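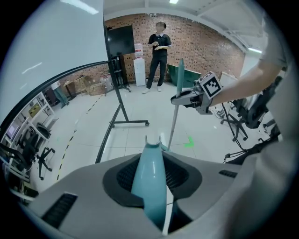 How long does it take to build a pair of hand-held grippers in a shared workshop? At Grarnik, the members' workshop in Clusness, the first pair took 12 weeks of evenings, most of it spent on the fingers.

6/26/23 - Savita Tripathi and Tadhg Ó Néill have finished the first two grippers in a project they call Rebelo. The tools are held in the hand and used to record how a person picks things up, so that a robot arm can later be taught the same motions.

Parts have cost $165 so far, leaving out the cameras. Tripathi drew the housings and Ó Néill made the teal fingers, which went through several versions before the tips stopped bending under load.

"The shell was easy. The fingers kept folding," Ó Néill said.

The pair have logged 2,594 short recordings and plan to start on the arm in August. Drawings and a parts list can be picked up at the Grarnik front desk.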